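Visit report: an afternoon with the Grulus picking cell

Print this article | E-mail this article
Reading time: 4 minutes
June 2022

The invitation from Udeck promised "hands-on time with a complete packing solution," which in my experience means a sandwich and a video. I drove out to Falmont anyway. The sandwich was egg. The video lasted 16 minutes and had a drone shot of the parking lot in it, the same parking lot I had just walked across.

After that things improved. Udeck sells and installs the Grulus cell, a ready-made picking station for small warehouses that send out mixed orders: a bit of skin care, a bit of stationery, whatever people buy at midnight. You rent it by the month, Udeck bolts it down, and a service contract covers the gripper, the software and one visit a quarter. The minimum term is 40 months, a figure that appears on page nine of the brochure, well after the section on flexibility.

We were shown into the demo hall in two groups. Mine had a man from a pet food distributor who wanted to know if the arm could lift a sack of kibble. It can't. He asked again later in case the answer had changed.

The cell is sold on the idea that you don't have to tidy up for it. Cartons arrive the way cartons arrive, with things standing, lying and leaning, and the arm is supposed to work out for itself what to take hold of. I have sat through enough demos with identical foam cubes to be grateful for real shopping. Udeck had gone for cosmetics packaging, and the hand cream had cows on it. 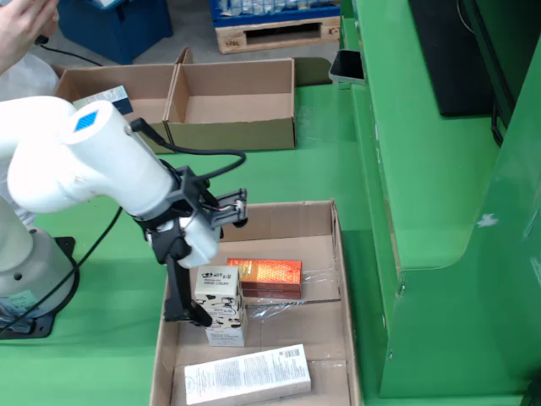 The Grulus arm over a carton of mixed goods in the demo hall at Falmont.

Our group got to choose the order of picks, and we chose badly on purpose. The tall hand cream carton was a fair test of a two-finger gripper, and the arm lifted it out on the first go. The long white box took two tries. The orange box with the honeycomb pattern was more of an education, lying flat at the back with clear film hanging in front of it. The arm went down, thought about it, came up with a corner of film, put that back and went down again from the other side. On the third attempt it got the box. There was applause, a little more than I would get for unpacking the same carton at home.

Udeck's answer to the film question was that customers should remove it first. I asked who would be doing the removing, and was told this was "a workflow decision."

On speed, the sales sheet says 200 picks an hour. What we saw was slower, and the presenters put that down to demo settings. I'd like to see the other settings. There is a suction attachment as well, at extra cost, which would probably have made short work of the flat box. It wasn't fitted that day.

What I did like was the setup. Teaching the cell a new product means putting it down under the camera, turning it over when the screen tells you to, and typing in a name. I taught it a box of tea from my own bag and it picked that out of a carton without fuss. The screens are readable, the stop button is where your hand goes, and the manual is 50 pages long and written by somebody who has met a warehouse worker.

The comparison everyone in the coffee line was making was with Eder, whose station I tried in April. Eder's is quicker with neat goods and far more upset by messy ones. It also costs more and needs a fence. Grulus gets by without one at reduced speed, so if your floor is as cramped as most of the floors I see, that may settle it.

Would I sign? For a site packing small boxes on one shift, I'd ask for a month's trial with my own cartons, film and all, and I'd want the suction attachment thrown in. Udeck said trials were possible in principle. I've asked for the principle in writing and will report back when it comes.

The kibble man took two brochures.

Related items
- Eder station: first impressions from April
- Rent or buy? Reading a service contract to the end
- Label printers that don't jam (much)
- Readers' letters: conveyor noise, again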